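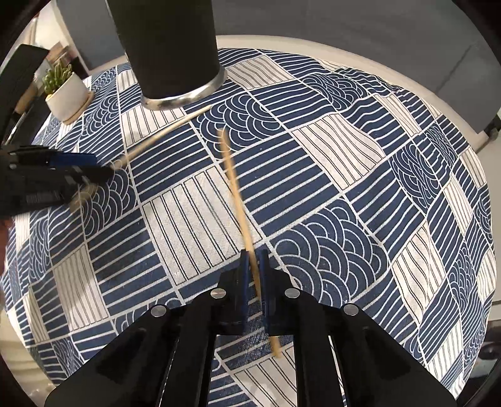

July, 4:30 pm

Second indigo vat, Villimholm recipe. Reduced overnight, pH still a bit high, so held back the lime. Dipped the Pultance cotton for 2 minutes, aired it, dipped again. Color came up darker than the Plultetti linen but uneven near the selvage – probably my folding.

Rice paste resist cracked on the long strip. Try it thicker, with 30 g more bran, and let it dry flat.

Vat at 23 C this afternoon, too cool. Move it closer to the boiler before the next lot. Need to reorder hydros.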